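## Section 2: Setting up the supply end of the table

By now the table is standing level, the wall panels are up behind it, and you have hopefully had something to drink. This section covers the small things that live on top: the bin, the pencil holder, the glass bowl, and the tools that go in and out of them all day long. It's the part most people want to rush, and I do understand, but half an hour spent here makes for a much calmer table later on.

The same layout is used in the Kallgate room and at Tridport, so if you've set up one of them you can skim the steps and go straight to the notes. (Vilja Kallio's older sheet, the one headed "Votinetti table," had the bowl and the bin the other way around. Please recycle it if you still have a copy pinned up somewhere.)

### Before you start

Have these within reach:

- the yellow plastic bin
- the mesh pencil holder
- the glass bowl
- scissors, ruler, pencils, and whatever else belongs in the drawer kit, no. 717
- a soft cloth and a little dish soap in warm water

**Note:** If your kit is no. 1434, you have the larger set with the extra paper tray. Leave the tray in its box for now. It gets its own page in Section 3.

### Wiping down

1. Clear the tabletop completely. Yes, the coffee cup too.
2. Wipe the top from the wall toward yourself, rinsing the cloth whenever it starts to look gray.
3. Go over the wall panels with the same cloth, well wrung out. Follow the seams lightly and don't push water into them.
4. Dry everything with a clean towel and give it a few minutes before you put anything down.

**Caution:** No scouring pads on the panels, please, and none of the lemon cream cleaner from under the sink. Onni Saarinen tried it in March on a bit of tape glue and the shiny spot he made is still there for everyone to admire.

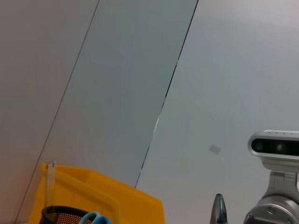 Pale walls are lovely to work in front of, but they do show every little thing, and it pays to get your head down low and look along them before you call them clean. Marks that vanish when you're standing up straight can be quite plain from tabletop height. Check especially behind and above the bin, where hands and sleeves go past most often; a faint gray smudge like the one on the lightest panel is just the sort to look for. Dab it with the soapy cloth first and wait a moment, then wipe in one direction. If it doesn't budge after a second try, leave it be and write it in the room notebook, and Teemu Oksanen will have a look at it when he next comes by with his kit. He has a much gentler touch than the rest of us – and better cloths.

### Placing the bin

The bin goes first, as it takes up the most room and everything else is arranged to suit it.

1. Set the bin at the back of the table, near the wall but not pressed against it. You should be able to slide a flat hand down behind it.
2. Turn it so that a long side faces the chair.
3. Press down gently on each corner. If it rocks, there is very likely a crumb or a bit of eraser underneath.
4. Put in the bulky things only: paper rolls, the tape dispenser, the bag of felt scraps.

Small things sink straight to the bottom of a bin and are never seen again, or at least not until the next big cleaning. If it's smaller than your palm, find it a home in the pencil holder or the bowl instead.

### Placing the pencil holder

1. Stand the mesh holder toward the back of the table, a comfortable reach from the chair.
2. Leave a hand's width clear on every side of it. You'll be grateful for this the first time you pull out one pencil and three others want to come along.
3. Fill it last, after the bowl is in place. An empty holder is easy to shift around while you make up your mind.
4. Pencils go in with the point up, pens with the cap up, brushes with the bristles up. Scissors go in with the points down.

**Note:** The mesh catches fine pencil dust. Once in a while, tip the holder over the wastebasket and tap the bottom, then rinse it under the tap and let it drain upside down on a towel overnight.

Long rulers can stand in the holder if it's well filled, but a tall one in a half-empty holder will tip the whole lot over. Eino Mäkelä keeps his flat along the back of the table, and I've come around to his way of thinking.

### Placing the glass bowl

The bowl is for the little loose things: clips, erasers, thumbtacks, the spare pencil leads in their tube. Orvokki Saarinen brought the first one from home, and it was so handy that we've had one on every table since.

1. Wash and dry the bowl by hand.
2. Set it toward the back, on the opposite side of the holder from the bin.
3. Lift it with both hands, from underneath. A wavy rim looks as if it were made for gripping, and it's the worst place to hold a bowl by.
4. Fill it no more than halfway.

**Caution:** Glass and thumbtacks don't make a good pair if young children use the room. Put the tacks in a lidded tin in the drawer and keep the bowl for softer things.

### Trying out the layout

Sit down in the chair, pull yourself in, and reach for each thing in turn without getting up. Then do it again with your other hand. If you have to stretch over one thing to get to another, move the nearer one sideways a little and try once more. It sounds fussy, I know, but it goes quickly, and a left-handed person may well end up with a slightly different table from yours.

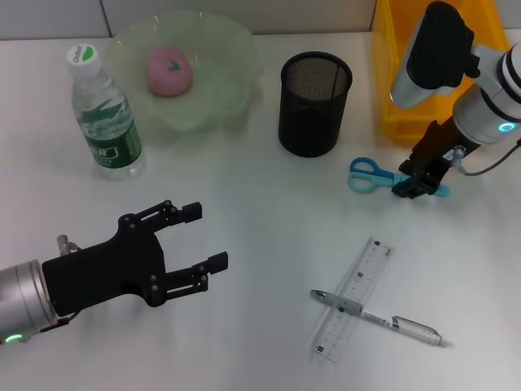
*Blue and turquoise scissors near the yellow bin, with the mesh pencil holder and the green glass bowl toward the back of the table.*

Pay the most attention to the scissors. They're the tool that gets picked up and put down more than any other, and they should have a clear path to the holder from wherever the cutting is done.

1. Close the blades fully before you carry them anywhere.
2. Lower them into the holder; don't drop them in.
3. If somebody is waiting for them, lay them closed on the tabletop with the handles toward that person.

### If something doesn't fit

- **The bin hides the wall outlet.** Slide it along until you can get at the plug. The Kiiskinen table is the usual culprit, as its outlet sits lower than the others.
- **The holder keeps getting knocked over.** It's probably too close to the chair. Move it back, and take out anything you haven't used this week.
- **The bowl slides when the table is bumped.** Put a circle of felt under it. There's a sheet of green felt in the drawer kit, page 26 of the parts list.

When you're happy with it all, sign the card inside the drawer and go on to Section 3, Paper and Trays.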